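Taças de plástico na pinça: queda por perda de aperto no rebordo
Notas de oficina, bancada de manipulação de Flanosville. Revisto em 13 de julho de 2025.

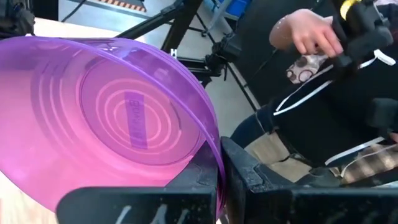 A falha tratada nesta página é a queda de recipientes leves durante a passagem da bancada para o escorredor, registada no braço Costigan com pinça paralela de dois dedos. O braço não acusa erro: a pinça fecha, o controlador recebe a confirmação de aperto e a peça solta-se a meio do trajeto. Uma taça grande de plástico translúcido, agarrada só pelo rebordo e com a abertura de lado, é o pior caso, porque toda a massa fica em consola e o contacto se reduz a uma faixa estreita de parede curva. O desgaste das almofadas agrava o problema. Marcas cinzentas de roçadura como as da almofada do dedo direito já justificam uma verificação antes de continuar.

Sintomas
A taça roda lentamente entre os dedos e acaba por cair com o fundo para baixo. Noutros casos salta no momento em que o braço trava. O registo do controlador Isis mostra a corrente do motor estável até à queda e depois um fecho brusco dos dedos. Se a corrente oscila antes da queda, a causa é outra (ver "Cabo do sensor").

Causa encontrada
No nosso caso somaram-se 2 fatores. A almofada tinha perdido relevo na zona da ponta e a força de aperto estava regulada para loiça de cerâmica, com parede mais grossa. Numa parede fina e flexível, essa força deforma o rebordo e empurra-o para fora dos dedos. O primeiro reflexo foi aumentar a força, e o resultado piorou: mais quedas e um rebordo rachado.

Verificação das almofadas
1. Parar o braço pelo botão de emergência e cortar a alimentação da pinça. Uma pausa no programa não serve, dado que os dedos podem fechar ao retomar.
2. Abrir os dedos à mão e limpar as almofadas com álcool isopropílico e um pano sem pelo. Deixar secar.
3. Passar a unha no sentido do comprimento. A superfície deve oferecer resistência uniforme. Uma zona lisa ou vidrada na ponta obriga à troca.
4. Trocar sempre as duas almofadas. Uma nova contra uma gasta desloca o centro de aperto.
5. Apertar os parafusos em cruz, sem trava-roscas. A peça de substituição é a referência 1509 do catálogo Clukotcombe.

Regulação para plástico fino
Baixar a velocidade de fecho antes de mexer na força. No Isis, o parâmetro de velocidade aceita valores de 1 a 9; para taças e alguidares usamos 2. Depois, reduzir a força até a taça escorregar num puxão leve e subir um passo de cada vez até deixar de escorregar. O rebordo não deve ovalizar a olho nu. Se ovaliza e ainda assim escorrega, a almofada não está em condições e não há regulação que resolva.

Ponto de aperto
O rebordo deve entrar até à parte plana da almofada. Agarrar só com as pontas dá uma linha de contacto e a peça roda. Havendo reforço ou dobra no bordo, os dedos fecham abaixo dele – a dobra passa a servir de batente. As taças com gordura ou restos de detergente ficam de fora do ciclo até serem limpas.

Trajeto
Reduzir a aceleração nos troços em que a taça vai de lado. Sempre que possível, rodar o punho logo após a elevação, de forma a que o fundo fique por baixo do ponto de aperto. A altura de passagem sobre a bancada deve ser a mínima que evita colisões.

Cabo do sensor
Corrente irregular antes da queda aponta para mau contacto no cabo que passa pelo punho. Confirmar a ficha e a folga do cabo com o punho rodado nos dois sentidos. Um cabo esticado no fim do curso dá leituras intermitentes que desaparecem em repouso e por isso escapam ao teste de bancada.

Segurança
Não apanhar a peça em queda. Foi assim que ocorreu o único incidente com registo nesta bancada, em outubro: ao perder a taça, a pinça fechou em vazio e entalou um dedo, sem fratura. Com o braço energizado, as mãos ficam fora do alcance da pinça, mesmo em modo lento. Cordões, mangas largas e fitas afastam-se dos dedos e das articulações. Plástico rachado vai para o lixo, uma vez que a aresta corta a almofada nova em poucas utilizações.

Intervalos
Limpeza das almofadas no início de cada turno. Inspeção com a unha uma vez por semana. Troca aos 2000 ciclos, ou antes se houver zona vidrada. Com loiça de cerâmica, as mesmas almofadas aguentaram mais tempo, mas mantemos o intervalo – o contador do Isis não distingue materiais.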